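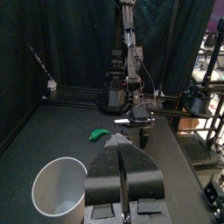 To: istora-arms list
Date: April 16, 2019
Subject: Re: Pick and place task, wrist view settings

> We still get poor grasps on the curved items. Li set the closing
> force to 52 and it slips at the tip. Should we change the pads or
> the approach angle? Also, is the bin position fixed for the
> competition or do we choose it?

Angle first. Leave the pads alone until you have a full set of runs to compare against.

The chilli pepper is the awkward one. It is curved and glossy, and the pointed end gives the fingertips very little to hold. Aim for the thicker end, near the stem, and turn the wrist so the fingers close across the body. Our club's log has 114 attempts on it with the old approach and 108 with the new one. The second set is in the Kandex folder under run 3202. Please don't rename the files, as the plotting script reads the number from the name.

The bin is fixed. The Cevska rules changed in December and now give its centre relative to the base of the arm. Start with it empty and the fingers closed. An attempt counts only if the item is released inside the rim.

On two-arm tables, the far arm must be parked before the near one moves. Our software does not check for this yet. The patch is with me and needs testing on both arms.

Send the joint logs as well as the video next time.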